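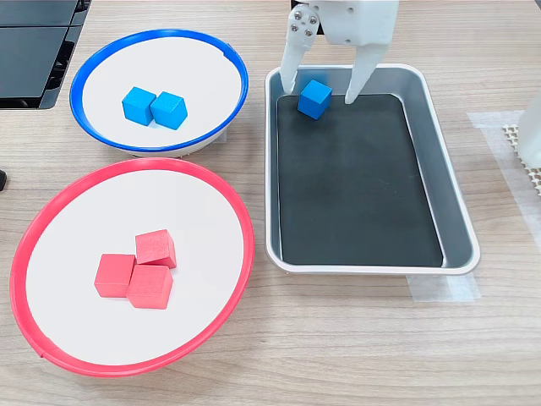

What did the project set out to measure?
How long a dog takes to settle after being left in an unfamiliar kennel, and whether a covered bed in the pen changes that time.

Settling Time of Boarded Dogs With and Without a Covered Bed
Student project report, Applied Animal Behaviour
Saturday, December 31, 2022

Print this page | E-mail this page

1. Background
Dogs entering a boarding kennel often pace, pant, bark or stand at the gate during the first hours. Staff at the Mulcahy kennels, where the observations were made, already gave covered beds to dogs whose owners asked for them, but no record had been kept of the effect. The kennels agreed to let the same bed be used in a planned comparison during April.

2. Subjects
The sample was 30 adult dogs, all on their first stay. Dogs on sedatives, dogs boarded with a companion and dogs under one year of age were left out. Breed was noted but not used in the analysis, as most of the sample was of mixed or unknown breeding. Half the dogs were given an open bed and half a covered bed (Stistar, medium or large according to shoulder height). Allocation was by sealed slip, drawn before arrival.

3. Method
Each dog was walked to the pen by the same member of staff, given water and left. Observation began when the gate was closed and lasted 45 minutes. The observer sat behind a screen at the end of the corridor and entered posture, position and vocalisation on a tablet running the Fidance recording sheet. Scores were entered at fixed intervals, marked by a silent vibrating timer.

A dog was counted as settled when it had been lying down, with its head lowered and without vocalising, for three consecutive intervals. A dog that did not meet this rule was given the full length of the session as its score. Across the whole sample 540 entries were made, 18 for each dog.

One pilot session was run with a resident dog, Dodo, to check that the observer could not be seen from the pen. It showed that the first screen was too low. A taller one was fitted, and the pilot data were discarded.

4. Results
Dogs given the covered bed settled sooner on the whole, but the spread within each group was wide. Several dogs in the covered group never entered the bed and lay against the gate instead. Their scores were close to those of the open group. Barking was most frequent at the start of the session in both groups and fell as the session went on. Panting showed no clear difference between groups.

Two sessions were interrupted by deliveries to the yard. Both were kept in the data. Removing them did not change the order of the groups.

5. Discussion
The settling rule records posture and sound only. A dog may lie still while remaining tense, and no heart rate or cortisol measure was taken, so the scores should not be read as a direct measure of stress. The observer also knew which bed was in use, as the beds are easily told apart. Scoring from video by a second person would deal with this and would allow agreement between observers to be checked.

Bedding from home was not controlled. Some owners left a blanket, and a familiar smell may have had as much effect as the cover. A further study should either exclude such items or record them as a separate factor.

6. Recommendations for the kennels
Offer the covered bed at first admission and leave the open bed in the pen as well where space allows. Do not move a dog into the covered bed by hand. Where possible, schedule deliveries outside admission hours.

Print this page | E-mail this page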